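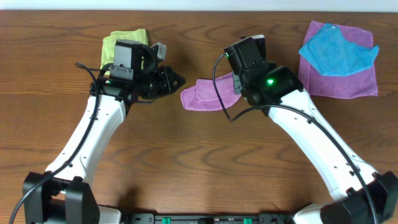

Visit to the Sterness textile works, open day, 28th February

The works stands at the far end of Yatsenko Road, past the bus turning circle, and opens its doors to the public twice a year. The other date is in September, when it is busier. I went by bus and walked the last stretch in light rain. Entry was free but you had to sign in at the gatehouse and put on a paper badge.

Visitors go round in groups of 18. Ours was taken by Ottmar Harms, who has been at Sterness since it belonged to Grirkley and still calls the weaving shed by its old name, the Long Side. He spoke without notes and was easy to hear except next to the looms.

We began in the yarn store. Cotton comes in on cones, mostly undyed, and stands on racks up to the ceiling. Coloured yarn is bought ready dyed in small lots, as the works gave up its own dye house years ago. From there a corridor leads to the warping room, where 3000 ends are wound side by side onto a beam. A broken end has to be found and tied by hand, and we watched a woman do this in less time than it took Mr Harms to explain it.

The weaving shed had two looms running for the visit. Terry needs two warps, one held tight for the ground and the other let in slack so that it stands up in loops when the weft is beaten forward. The height of the loop depends on how much slack is given. Ear defenders were handed out at the door and collected again at the other end. Photographs were not allowed in the shed.

After that came cutting and hemming. The cloth arrives in one long strip with flat bands woven in where each towel ends, and is cut along these. Side hems are done on one machine and end hems on another. I would have liked longer in this room, but the next group was already behind us.

The tour ended upstairs in the finishing and sample rooms, which were warm and a good deal quieter. We were allowed to handle the towels here and ask what we liked. Someone asked why new towels do not dry well. Mr Harms said to wash them before first use, leave out the fabric softener, and shake them hard before hanging.

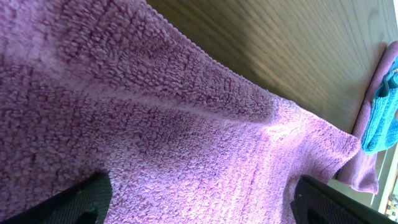
Terry towel in lavender pink, with the stitched hem and the rows of loops that run beside it.

I had never looked closely at the edge of a towel before. The pile changes near the hem and falls into short straight rows, and the hem itself is a narrow band with slight ribs. The colour is hard to pin down too – dusty purple in the shade and nearly white where the sun is on it. I wrote it down as pink and then crossed it out.

There was some talk about cloths for cleaning as well. The works does not make microfibre but sells it in the shop under the Fukero name, and Mr Harms was fair about it: good for dust and for glass, less pleasant on the skin. He keeps one in his car.

The shop is on the ground floor next to the gatehouse. Seconds are sold by weight from two large bins and the faults are mostly pulled loops, which can be snipped off level with the pile. I bought a bath towel and two hand towels. Tea was served in the canteen until four.

Practical points: the stairs to the sample rooms are steep and there is no lift. Parking is on the road only. The whole round took just under two hours, shop not included. Bookings for the September open day are taken at the gatehouse or by post.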